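Herico project report, week 2 write-up
2 min read | 4 comments | 11 shares

Segmenter first. Trained on 800 clips, 1,003 once the Drenlow set was merged in. Still splits one reach into two whenever the fingers pause. Smoothing window now longer, helps a bit, makes the ends late. Next is the label tool, which wants one tag per gripper per step and falls over when both are busy. Test case is the cork-coloured cup and the striped paper fan, left gripper wide open, right one up close to the fan. Planner gets "left: open, right: near fan" and picks the wrong arm. Probaly the tag order, will check agian Monday.

Back to top | © Tesholm student projects

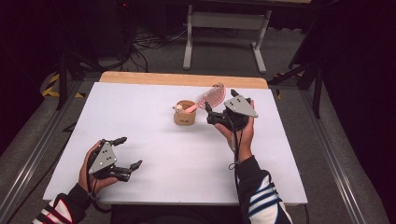
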